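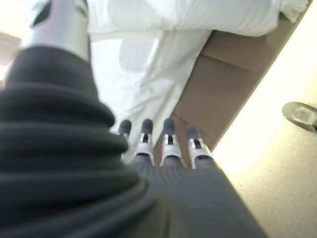
Mariann Vörös writes that the previous edition of this guide told the reader to stand the panels before the floor had been marked out, and that at Kirville this meant lifting every one of them a second time. The order of work in this section has been changed accordingly. Marking out now comes first.

Section 4. Standing and fixing the Greletti floor panels

4.1 Scope

This section covers the positioning, levelling and joining of brown Greletti panels on a finished floor. It applies to the standard panel and the half panel. It does not apply to panels hung from a rail, for which see Section 6, nor to panels fitted with a door, for which see Section 7.

The instructions assume that the floor covering has already been laid and has been left for the period stated by its supplier. Pale floors mark more readily than dark ones and the additional measures in 4.4 should be followed wherever the covering is white, cream, light grey or similar.

4.2 Sizes and clearances

Standard panel, height: 1,236 mm
Standard panel, width: 1,007 mm
Half panel, height: 1,236 mm
Half panel, width: 819 mm
Least gap between panel and wall: 30 mm

The half panel is so called for its place in the range. Its width is as given above and should be used in all calculations.

The widths include the edge strip on both sides. They do not include the joining pieces, which sit in the groove and add nothing to the length of a run. Feet project to the front and rear and must be allowed for when a run is placed beside a walkway.

4.3 What is needed

The following are supplied in the carton marked A:

feet, two for each panel
joining pieces, long
joining pieces, short
foot screws
felt pads
one hexagonal key

The following are not supplied:

a spirit level of a length suited to the panel
a tape measure
low-tack tape
a soft brush and a vacuum cleaner with a floor head
clean cotton cloths
a sheet or blanket large enough to lay one panel flat

The felt pads should be counted before work starts. If any are missing, replacements may be ordered from Hatamov under the number printed on the carton label. Pads from other sources vary in thickness and will upset the levelling described in 4.7.

4.4 Preparing a pale floor

1. Clear the area of furniture to at least one panel width on either side of the intended run.

2. Brush the floor and then vacuum it, working away from the wall. Grit caught under a foot will scratch the covering when the panel is moved.

3. Wipe the floor with a cloth wrung out in plain water. Do not use polish. Allow the floor to dry completely.

4. Test the low-tack tape in a corner. Leave a short length in place for one hour and lift it slowly. If any mark remains, use chalk in place of tape throughout.

5. Lay the sheet or blanket beside the working area, fully opened out.

Caution: Panels must not be rested on their lower corners on an unprotected floor, even for a moment. Damage to floor coverings from this cause is not accepted under the terms of supply.

Note: Outdoor shoes should be removed or covered. At Kirville, overshoes are kept in the cupboard by the entrance and are to be returned there after use.

4.5 Marking out

1. Measure the full length of the run and divide it between standard and half panels. Where the run cannot be made up exactly, leave the surplus at the end furthest from the window.

2. Mark the start of the run, leaving the clearance from the wall given in 4.2.

3. Mark the position of each joint in turn, measuring always from the starting mark. Do not measure from one joint to the next; small errors will build up along the run.

4. Lay tape along the line of the front face.

5. Check that doors, drawers and cupboard fronts in the room can be opened fully without crossing the line.

6. Check that no socket, floor outlet or heating vent lies beneath a foot.

If the run is to turn a corner, mark both legs before standing any panel. The corner itself is always formed by two standard panels.

4.6 Fitting the feet

Two persons are required from this point onward.

1. Lay the panel flat on the sheet with its lower edge towards you. The lower edge carries the threaded inserts.

2. Press a felt pad on to the underside of each foot, keeping it clear of the adjusting hole.

3. Offer the first foot up to the inserts and start both screws by hand. Repeat with the second foot.

4. Tighten the screws with the hexagonal key until firm. A power driver must not be used.

5. With one person at each side, raise the panel until it stands upright and lift it on to the marked line. Do not slide it.

6. One person should remain with the panel until it has been joined to its neighbour.

Caution: A single panel is not stable. It must not be left standing alone while other panels are prepared, and children must be kept out of the room until the run is complete.

4.7 Levelling

1. Place the spirit level against the edge of the first panel and read it. Place it along the top and read it again.

2. Turn the adjuster in the lower foot clockwise to raise that side. Half a turn is usually sufficient.

3. Repeat until both readings are true.

4. Stand the second panel beside the first and bring its top edge to the same height. Only the second panel should be adjusted at this stage.

5. Continue along the run.

Older floors may fall away noticeably from one wall to the other. Where the adjuster reaches the end of its travel before the panel is level, fit a second felt pad beneath the foot. No more than two pads may be used together. If two are insufficient, the floor should be inspected before the work goes any further.

4.8 Joining

1. Slide the long joining piece down into the groove between two panels, starting at the top. It should pass freely for most of its length and become stiff near the bottom.

2. Press the last part home with the heel of the hand. Do not strike it.

3. Fit the short joining piece into the top of the groove until it lies flush with the edge strip.

4. Check with the level once more. Joining sometimes draws a panel slightly to one side.

To part two panels, remove the short piece first, then draw the long piece upwards with a steady pull. If it will not move, the panels are out of level with each other and should be adjusted until it is released.

4.9 Finishing

Lift the tape slowly, at a low angle. Any chalk should be removed with a dry brush before a damp cloth is used.

Wipe both faces of each panel with a clean dry cloth. Fingermarks on the brown face may be removed with a cloth dampened in lukewarm water and a very small amount of washing-up liquid, followed by a second cloth dampened in water only. Bleach, cream cleaners and scouring pads will damage the surface.

Return the sheet, the key and any unused joining pieces to the carton. The key fits all panels in the range and should be kept.

4.10 Care of the floor after installation

The felt pads should be examined each October and replaced if worn, flattened or dirty. Lift the panel clear of the floor to do this, with one person at each side.

A pale floor exposed to sunlight may change colour over time, while the parts beneath the feet do not. Where this would be objectionable, the run should be moved by a small distance when the pads are replaced. The movement needs only to exceed the width of the foot.

Water must not be allowed to stand against the feet. After wet cleaning, dry the area around each foot by hand.

4.11 Faults

The panel rocks when touched.
One foot is not bearing on the floor. Lower the adjuster on that side until it does, then repeat 4.7.

A gap shows at the top of a joint but not at the bottom.
The two panels lean away from each other. Part them, level each again and rejoin.

The long joining piece stops halfway.
Look for dust or a splinter in the groove. Clear it with the soft brush. Oil must not be used.

A foot screw turns without tightening.
The insert has worked loose. Take the panel out of use and report it to Hatamov, quoting the carton number.

A grey line appears on the floor beside a foot.
The pad has been lost or has shifted. Fit a new pad before the panel is moved again. The line will often come away with a damp cloth.

4.12 Record of changes to this section

20 Apr 2018. Marking out placed before the fitting of feet. Tape test added at 4.4. Width of the half panel corrected. Checked by Bogdan Tokarz.

Users holding the earlier printed edition should remove Section 4 from the binder and replace it with these pages. The Wysocka supplement on curved runs remains in force and is to be read with 4.5 and 4.8.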